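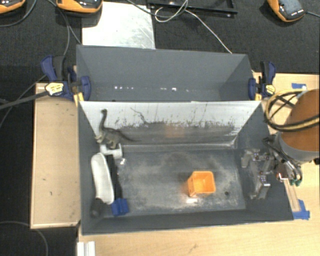 # Odds and Ends: The Toredthorpe Sorting Room

Welcome to the gallery! I'm Solène Carré, and together with Léonie Bodin I look after the odds and ends at the Toredthorpe toy and household swap. People bring us whatever has collected at the back of their drawers, and we get to pull it all out on the table and look at it properly. I love it more than I can say. Our shelves hold more than 2,000 pieces at the moment, and every one of them goes through a gray bin before it gets a label.

I keep these pages mostly for the swappers in Fosent and Skandham who can't come by in person, so here are a few lines about the bin at the top of the page.

**The dinosaur.** A long-neck, my favorite kind! It's a dark gray-brown with lighter tan feet, and it has that lovely thin tail that goes on and on. Long-necks are the first thing kids ask for at our June swap, and I always have a hard time letting them go. This one will be listed as number 162.

**The orange cup.** Square, with rounded corners, and a little narrower at the bottom than at the top. I am very fond of square cups (they sit so nicely next to each other in a cupboard) and the inside is a lighter orange than the outside. Léonie wants it for paintbrushes. I say crayons.

**The little white dumbbell.** Short, white, thicker at both ends. It could go on the toy shelf or in the pet basket and we haven't settled on one. If you have a strong opinion, write to us!

**The brush.** At least we've put it down as a brush — long white oval head, dark rounded handle. Léonie runs our brush drawer and she is very happy to have another one to argue over.

**The black-handled tool.** Straight black handle, blocky blue head. I've left the name blank on the label until Léonie has had a proper turn with it. Guesses are welcome, and the more detailed the better.

**The bins themselves.** Dark gray, scuffed, streaky, scratched, and I wouldn't swap them for new ones. The back wall of the front one has a branching scratch that looks to me like a winter twig. They stand side by side on the light wood table, and they're just deep enough that small things don't wander off.

To ask for any of these, send us a note with the word Haberkorn in the subject line (that's the name of our swap list) and tell us which piece you're after. You can ask for up to 3 things at a time. The dinosaur already has one admirer in Skandham, so be quick!

Page updated February 13, 2022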